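Call for participants: teaching a small robot arm by hand

Ganitel is looking for people to take part in a study on how beginners teach a robot arm to pick up and place small objects. You do not need any experience with robots, programming or electronics. The study is led by Judite Carrilho, with Jaime Rocha running the sessions, and takes place in our workroom in Hedville.

What the study is about

Small robot arms can now learn a task by copying. A person moves the arm through the task several times, the movements are recorded, and a model is trained on the recordings. How well the arm does afterwards depends a good deal on who did the teaching and how. People who work with these arms every day tend to move slowly, pause before closing the gripper and approach an object the same way each time. Beginners do all sorts of things, and most published results leave them out.

In a first round last February we compared two ways of asking for demonstrations. One group was told to repeat the task as evenly as they could. The other was told to start from a different place each time and to correct mistakes without stopping. Models trained on the second group's recordings coped better when the object had been moved a short distance, but they were slower and dropped it more often. The groups were small and we do not want to make too much of the difference. The new round uses the same task with more people and a written instruction sheet that has been rewritten after complaints about the old one.

What you will do

You will come to three sessions on separate days. In the first, Jaime shows you how to operate the arm and you practise until you are comfortable. In the second, you record demonstrations of a pick-and-place task on a studded baseplate. In the third, you watch the arm try the task using a model trained on your own recordings, and you may add up to five further demonstrations wherever you think it needs them. We are interested in which ones you choose to add and what you say about them, so we record your voice during this part.

Each session ends with a short questionnaire on paper. There is no test and you are not being marked. If the arm fails, we note it and carry on.

Who can take part

You should be 18 or over and able to use both hands for light work while seated. Glasses or contact lenses are fine. You should be able to follow spoken and written English. Please do not apply if you took part in the February round or if you have worked at Ganitel or at Stositz, who lend us computing time. Left-handed people are especially welcome, as we had very few last time.

Payment and travel

You will be paid for each session you attend, on the day, and again on completing all three. The amounts are in the information sheet. Local bus and train fares are refunded if you bring the ticket. We cannot refund taxis unless this has been agreed with Judite beforehand. The workroom is on the ground floor of the Mägi building, with step-free access from the car park side.
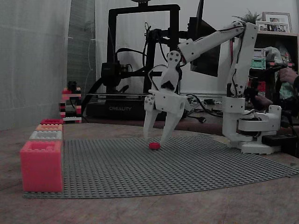 How many demonstrations does the arm need before it can do the task alone?

It depends on how much the starting position changes. With the object always in the same place, a few dozen are normally enough for this kind of task. Once the object can be anywhere on the plate, the number goes up quickly, and finding out how far better teaching can bring it down is the main purpose of the study.

Your data

We keep the arm movements, the camera recordings of the work area, your voice in the third session and your questionnaires. Your hands may appear in the recordings. Your name is stored separately and is deleted when the study closes. The arm movements will be released with the results under a participant number. Voice recordings will not be released. You can leave at any point and keep what you have been paid so far.

How to apply

Fill in the form at the front desk or ask for it by post. Give the days you are free and say whether you are left- or right-handed. Applications close on Sat 15 November. There are 9 places left, filled in the order that forms arrive. Questions about the sessions go to Jaime Rocha, and questions about data or payment to Judite Carrilho.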